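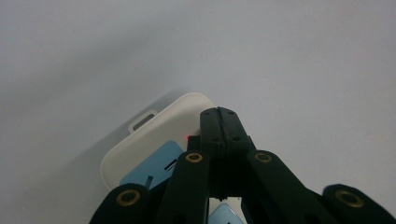
Plastic case (household)

A plastic case, also called a shell or housing, is the moulded outer part of a small household object, or a small box sold by itself for keeping things in. The two meanings have always run together in everyday speech, and most people will happily say "the case" of a clock, of a sewing kit and of a pack of picture cards without feeling that they have changed the subject. Cases of the compact, rounded kind can be found in nearly every home, usually in a drawer.

Shape

The commonest form is a rectangle with softened corners. Rounding has practical roots: molten plastic flows more evenly round a curve than into a sharp angle, and a rounded corner is less likely to chip when the case is dropped on a kitchen floor (as sooner or later it will be). It is also much kinder to pockets, and to the small hands of children who have been told to put it down.

Many cases have an opening of some sort along one edge. It may be a slot for a card, a loop for a cord, a recess for a fingertip or a vent, and from the outside it is not always easy to tell which was intended. A raised border is often moulded round the opening to stiffen it, as the wall is at its weakest where a piece has been left out.

Colour and finish

Cream and off-white have been favourites for a very long time. Part of their appeal is that they sit quietly beside almost any wallpaper, and part is that they forgive a little dust. The drawback is yellowing, which comes with years of sunlight and which owners of older pieces regard with either sorrow or affection. The Lelberg catalogue offered its small cases in cream alone for many seasons before adding a pale blue, and the household writer Nelly Ñahui has remarked that the cream ones were still the ones people wrote to her about.

A slight gloss is usual. Fully matt surfaces hide scratches well but hold on to fingerprints, while very shiny ones show every mark they have ever received. Makers tend to settle somewhere between the two.

Cards and labels

Small cases are often kept together with a card — an instruction card, a reminder, a price ticket, a playing piece or a label giving the contents. Card stock in soft colours such as light blue suits dark lettering, which stays readable in a dim cupboard. The corners are commonly rounded too, so that they don't fray or fold over with handling.

Rizal Sumampouw, in his affectionate booklet on the Sfeir range, devotes a whole chapter to the cards and complains at some length that they are nearly always the first thing to be lost. His private collection came to 279 cases when the booklet was printed, of which 119 still had their original card. He stored the cards flat, in a shoebox, well apart from the cases, and then admitted that he had spent a good part of one October working out which belonged to which.

Lights

Where a case houses something electrical, it may carry an indicator light. Red is a traditional colour for the purpose, though its meaning differs from one object to the next: it can stand for power, charging, standby or a fault, and the leaflet is the only sure guide. Storage cases, having nothing to report, do without.

Cleaning and care

A soft cloth, barely damp, is enough for ordinary dust. A drop of washing-up liquid in warm water will shift greasy marks from a plain storage case, and a dry cotton bud will reach into slots and along raised rims, where fluff gathers. Abrasive creams should be avoided, as they dull the surface in patches. Anything containing a battery or a circuit should be switched off first and kept well away from the sink.

Printed card fares badly with water and is better wiped dry. If it has curled, a night or two under a heavy book will generally persuade it to lie flat again.

Cases kept for their looks are best stood out of direct sun, on a plain shelf, with a little space left between them so that the colours don't rub.

See also

Card index
Pencil case
Sewing box
Trinket box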